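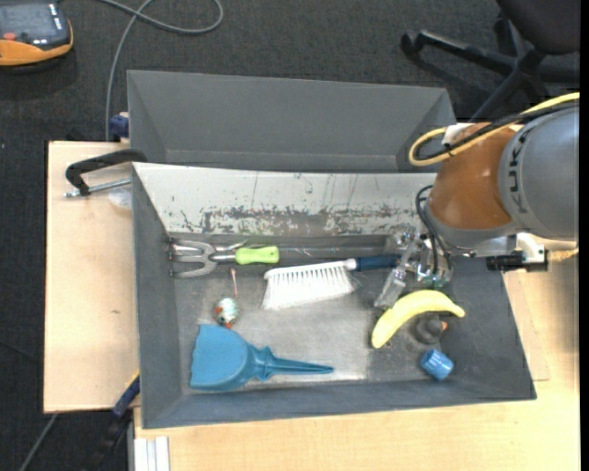
Session 3: Building a Day-by-Day Itinerary

Sillotthorpe Evening Classes, Planning Group Travel
Tutor: Theda Kleinschmidt
Notes for Monday, September 7, 2020

Bring last session's client sheet with you. We will use the same group all the way through: 25 adults, mostly retired, travelling by coach and ferry to Velon for a week in July.

1. Where we had got to

Last time we sorted the client's wishes into fixed points and loose points. A fixed point has a time that somebody else decides, such as a sailing, a museum slot or the hotel's dinner sitting. A loose point can move: a walk round the harbour, a coffee stop, free time for shopping.

The itinerary is built from the fixed points outwards. Put all of them on the grid before you add anything else, even if the page looks bare.

2. Working out real travel time

The driving time on a route planner is for a car. A coach is slower on hills and in towns, and it has to stop. For this course, use the following method:

Take the planner's time for the route.
Add 25 minutes for each hour, to cover slower speeds and town traffic.
Add the comfort stops separately. With this group, plan one every two hours.
Add the time needed to get everyone on and off.

The last item is the one most often left out. Getting a full group off a coach, through a door and back again takes much longer than it does for a family. If your day has five stops in it, a good part of the day goes on the coach steps.

Note that drivers' hours are a separate matter and are set by law. We cover them in Session 5. Until then, mark any day that looks long with a D in the margin and we will come back to it.

3. The arrival day

The outward journey in our case is 200 miles by road, then the Viline ferry. Check-in for groups closes 70 minutes before sailing. Put the check-in time on the grid as the fixed point. If you write down only the sailing time, sooner or later somebody will plan to that instead.

Keep the first evening light. People want to find their rooms, unpack a few things and eat. A short walk after dinner is fine as an optional extra. A guided tour is not a good idea, as half the group will be tired and the guide is paid for whether they come or not.

Things to settle before arrival:
Who holds the room list, and who has the spare copy
What time the kitchen stops serving
Where the coach can wait while bags come off
What happens if the ferry is late

4. The middle days

Alternate full days and half days. A full day has an outing in the morning and another in the afternoon. A half day has one outing and then free time. Two full days in a row is the limit for most groups.

Leave one afternoon with nothing in it at all, preferably on day four. On the sample itinerary this is where the boat trip goes if bad weather cancels it on day three — so it is a spare as well as a rest.

Free time needs a little planning too. Tell people where they are being dropped, where they will be picked up and when, and put all three in writing.

5. Meals

The Guesthouse Vasylenko, used in our sample, gives half board. That leaves lunch. There are two ways to handle it:

Booked lunch. Simple for the leader, and the price is known. Needs numbers and choices in advance.
Own lunch. Cheaper and more relaxed, but allow an hour and a half, and check there are enough cafes open on that day of the week.

Most weeks have a mixture. Do not book lunch every day.

6. Worked case: the Tully trip

Diarmuid Tully ran an earlier trip to Velon and has let us use his papers. His third day had a morning castle visit, a booked lunch, a garden in the afternoon and a concert in the evening. On paper every leg fitted. The castle visit started late, lunch ran over, and the garden was cut to a quick look at the tea room. The tickets for the garden could not be refunded.

Look at his grid (sheet B) and mark where you would have put the slack. I would have dropped the garden, but there is a fair argument for moving it to the next morning.

7. Costs that follow from the grid

Each time you move an item, check whether the price moves with it. The coach quote for the week is 1,530 pounds and assumes the driver has one full day off. If you add an outing on that day you will need a relief driver or a local taxi firm, and that has to go on the budget sheet.

For next time

Complete the blank grid for days one to four. Use pencil. Write fixed points in capitals and loose points in small letters, and show your travel time sums on the back.

Read the section on seating plans in the course booklet.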